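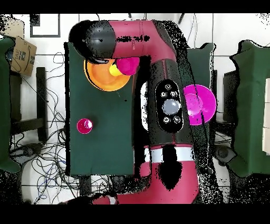 *Brazo rojo y negro sobre la mesa verde, con el plato naranja, los vasitos y el bol magenta.*

# jornada-puertas-abiertas-prerkon

Datos y notas de la demo de la jornada de puertas abiertas de Prerkon, 2019-10-17. Tarea: recoger vajilla de colores con un brazo, con público delante.

Lo escribo deprisa antes de que se me olvide, ya lo iré ordenando. Si algo no cuadra mandan los ficheros, no este texto.

Contacto: Veronica Roman (datos, scripts). Laurențiu Ilie (control, brazo, todo lo que se mueve).

## Qué hay aquí

- 82 episodios de teleoperación y reproducción
- 3619 imágenes sueltas extraídas de los vídeos (solo las que pasaron el filtro de desenfoque)
- registros de articulaciones y pinza, CSV
- las hojas de turno, pasadas a limpio
- este README

Lo que NO hay: audio. Se grabó, se borró. Salían conversaciones de visitantes y no habíamos pedido permiso para eso.

## Estructura

```
datos/
 episodios/ un directorio por episodio
 video.mp4
 articulaciones.csv
 pinza.csv
 notas.txt a veces vacío
 imagenes/
 turnos/
herramientas/
 cortar.py
 filtrar.py
 revisar.py
LICENCIA.txt
```

`notas.txt` es texto libre, lo que el operador tuvo tiempo de teclear. Hay de todo. "bien", "mal", "repetir", "pregunta del señor sobre el precio".

## La demo

El guion era cortito: el operador coloca las piezas, el brazo coge una y la deja en el plato, el operador vuelve a colocar. Entre medias, explicación. Un episodio = un intento de coger y dejar, salga o no.

Dos modos:

1. **teleop**: alguien mueve el brazo a distancia. Al principio solo Laurențiu, luego también visitantes con él al lado.
2. **repro**: se reproduce una trayectoria grabada por la mañana. Sin visión. Si la pieza no está en su sitio el brazo cierra en el aire y ya.

Lo del modo repro hubo que explicarlo muchas veces. La gente ve moverse el brazo solo y da por hecho que está mirando la mesa. En la próxima, cartel grande.

Los visitantes venían en grupos, apuntados de antemano, 27 personas en la lista. La lista no está en el repo ni va a estar.

Grupo de Cumeo primero, luego los del instituto técnico, luego gente suelta. Los de Cumeo preguntaron casi todo sobre tiempos de ciclo y mantenimiento. Los del instituto querían que tirara cosas. Lo segundo dio mejores datos.

## Objetos

Vajilla de colores vivos. Los nombres que salen en las etiquetas:

| etiqueta | qué es |
|---|---|
| `plato_n` | plato naranja redondo, borde levantado |
| `vaso_a` | vaso pequeño amarillo |
| `vaso_m` | vaso pequeño magenta |
| `bol_m` | bol magenta |

Ojo: `vaso_m` no distingue entre un vaso magenta y otro. Si hay dos en la mesa los dos llevan la misma etiqueta. Se pensó en numerarlos y no se hizo.

La orientación del vaso va en campo aparte (`pie`, `tumbado`). Tumbado es bastante más dificil para la pinza, sobre todo si está apoyado en el borde del plato. En repro directamente no se intentó.

## Columnas de articulaciones.csv

- `t`: segundos desde el inicio del episodio
- `j1`...`j6`: grados, no radianes (lo siento)
- `modo`: `teleop` o `repro`
- `parada`: 0/1

`parada` a 1 quiere decir que alguien pulsó el paro. Casi siempre fue por precaución, un brazo que se acercaba demasiado al borde, un niño que se asomaba. No hubo ningún incidente.

`pinza.csv` tiene `t`, `apertura` (0 cerrada, 100 abierta) y `orden`. Entre `orden` y `apertura` hay retardo. No está compensado. Que cada cual haga lo que quiera.

## Vídeo e imágenes

- Franjas negras arriba y abajo. Vienen en el vídeo tal cual, `cortar.py` las quita si se le pasa `--sin-franjas`.
- Ruido de puntos negros en parte de las imágenes, más denso hacia abajo y en los contornos del brazo. No lo hemos limpiado. Si vais a segmentar, tenedlo en cuenta, los bordes salen comidos.
- El brazo tapa buena parte de la mesa. En muchos episodios no se ve el momento del agarre, hay que fiarse de `pinza.csv`.
- Fondo real de sala: más mesas con tela verde, cables por el suelo, cajas, sillas. No se recogió nada para grabar.

Reflejos: los vasos brillan. En los bordes de los magenta hay puntos blancos que el detector de Căpraru confunde con otra cosa. Veronica tiene una lista de las peores, pedírsela.

## Uso rápido

```
pip install -r requirements.txt
python herramientas/revisar.py datos/episodios
python herramientas/cortar.py --sin-franjas datos/episodios salida/
```

`revisar.py` comprueba que a cada vídeo le corresponde su CSV y que los tiempos no van para atrás. Si imprime `OK` y nada más, todo bien. Tarda.

`filtrar.py` es el del desenfoque. El umbral está puesto a ojo, a mano, dentro del script. Sí, ya lo sé.

## Problemas conocidos

- [ ] 2 episodios sin `pinza.csv`. Se cayó el registro y nadie se dio cuenta hasta la tarde. Los dejamos por el vídeo.
- [ ] El reloj del ordenador de vídeo y el del control no van sincronizados. El desfase cambia después de la pausa de comida, cuando se reinició uno y el otro no.
- [ ] Etiquetas de color en minúscula y en mayúscula mezcladas en los turnos de tarde (`vaso_M`).
- [ ] Falta anotar quién operaba en los episodios de visitantes. Solo pone `visita`. Se queda así.
- [x] Nombres de directorio con espacios. Arreglado.

## Para qué sirve y para qué no

Sirve para probar detectores en un entorno desordenado, para ver cómo opera gente sin experiencia, para hacer ejercicios de sincronización (jaja).

No sirve para sacar tasas de éxito del brazo. Los intentos no están equilibrados, las piezas se colocaban según lo que pidiera el público y hay episodios cortados a mitad porque tocaba cambiar de grupo. Por favor no pongáis un porcentaje en una diapositiva.

Tampoco para entrenar nada que vaya a funcionar cerca de personas.

## Cosas para la próxima (March → marzo)

La siguiente jornada es en marzo, en Jutdale. Apuntado por Laurențiu y por mí:

- Recoger los cables antes, no durante
- Un solo reloj
- Piezas de repuesto a mano
- Que el operador no sea a la vez el que explica. Laurențiu acabó sin voz
- Botón de "episodio malo" en vez de teclear
- Probar con el bol más cerca, quedó a la derecha del brazo y costaba llegar girando la muñeca
- Agua para los visitantes

## Licencia

CC BY 4.0 para los datos, MIT para los scripts. Citar como "Jornada de puertas abiertas Prerkon, conjunto de vajilla". No hay artículo.

Si encontráis una cara en algún vídeo, avisad y se retira el episodio. Se revisaron todos pero a velocidad doble y con sueño.

— V. R.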